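Udach Workshop Course, Unit 4
Sorting and Storing Small Tools: Pens and Markers

Handout for the October session. Bring it with you, along with your own pens.

4.1 Where this unit fits

Unit 3 dealt with drawers and shelves. This one is smaller in scale and takes most people longer than they expect. Pens are the most frequently handled tool at a desk or bench, and they are usually the worst kept. They collect in mugs, coat pockets and the bottoms of bags, and a person looking for a black fine liner ends up trying six dead ballpoints first.

The method is the same one we used for hand tools in Unit 2: gather, spread, test, group, store. If you missed Unit 2, read the two pages on gathering before class.

4.2 Gathering

Collect every pen from the area you are working on. For the class exercise the area is one desk and whatever bag normally goes with it. At home it can be a room. Do not mix areas. If you bring pens from the kitchen to the study, you will not know later how many the kitchen needs.

Leave pencils, crayons and paint brushes out for now. Highlighters and markers count as pens. Correction pens count too, but put them in a separate cup because they leak more often than anything else in the group.

In last year's class the largest single desk produced 125 pens. After testing, 71 were kept. The owner used the same four all year.

4.3 Spreading out

Work on a flat, light-colored surface with nothing else on it that needs sorting. A gray or off-white table is good. Dark wood hides black caps, and a patterned cloth hides everything. If the table has a raised back or sides, so much the better, as round barrels roll. If it does not, lay a ruler along the open edge.

Put down a few pens at a time. A small collection in the middle of the table can be seen all at once, and you can reach each one without moving the others. When people tip out the whole cup they start picking from the top of the pile, and the ones underneath never get tested.

Lay them flat, with a little space between. They do not need to be parallel at this stage. Look at the tips and cap ends first. Many makers show the ink color there, so an orange tip may mean orange ink, but check it on paper before you group by it. Some makers use one tip color for a whole line whatever the ink.

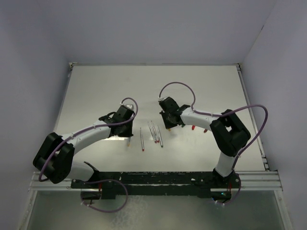

4.4 Testing

You need scrap paper, a damp cloth and two containers marked KEEP and OUT.

1. Remove the cap or click the button. A cap that will not stay on is a fault, and the pen goes in OUT even if it writes.
2. Draw a line the length of your hand, then a few loops.
3. If nothing comes out, try for ten seconds more on rough paper. Do not shake a fountain pen.
4. If it skips, store it tip down for a day and test it once more. Mark it with a bit of tape so you know it has had its chance.
5. Wipe the barrel and put the cap back on before you pick up the next one.

Do the whole batch before you clear the table and put down another. A batch of ten takes a few minutes. In class we will stop after 40 minutes wherever you are.

Pens that only need a refill are a separate matter. Keep them if you have the refill in the house or will buy it this week. Write the refill type on tape and wrap it around the barrel. Otherwise they go in OUT.

4.5 Grouping

Group by use first and by color second. The usual groups are:

Everyday writing (ballpoint, gel, rollerball)
Drawing and drafting (fine liners, technical pens)
Marking up (highlighters, colored felt tips)
Labeling (permanent markers, paint markers)

A pen that fits two groups goes in the one where you would look for it first. Permanent markers should never share a cup with whiteboard markers. We have replaced the board in the Halosov room once already.

Within a group, put the colors in any order you like and keep to it. For highlighters, three or four colors are enough for most people.

4.6 Storing

Felt tips and markers lie flat. Stored upright, the ink moves to one end, and double-ended markers suffer most. Gel pens and ballpoints can stand in a cup, tip down. Fountain pens stand with the nib up.

A shallow tray works better than a deep cup for anything you use less than once a week, as you can read the whole row without touching it. Cut dividers from card if the tray has none. The dividers should be a little lower than the rim, or the lid will not close.

Set a limit per container. When a cup is full, a new pen goes in only if an old one comes out. The class store room holds 80 everyday pens in two trays, and that covers all the groups that use the building.

4.7 Disposal

Take dead pens to the collection box by the Kauppinen entrance. Remove springs and metal clips if they come off easily. Do not put paint markers in the box. They go with household paint waste.

Working pens you do not want can go on the shared shelf. Test them first.

4.8 Exercise

Sort one desk by the method above. Write down the number gathered, the number kept and the number in each group. Draw a plan of the container you chose, with its inside measurements. Check the desk again two weeks later and note what has moved, then bring both sheets to Unit 5.

4.9 Reading

Galberg course reader, the section on small items, pages 71 to 80. The part about labels can be skipped until Unit 6.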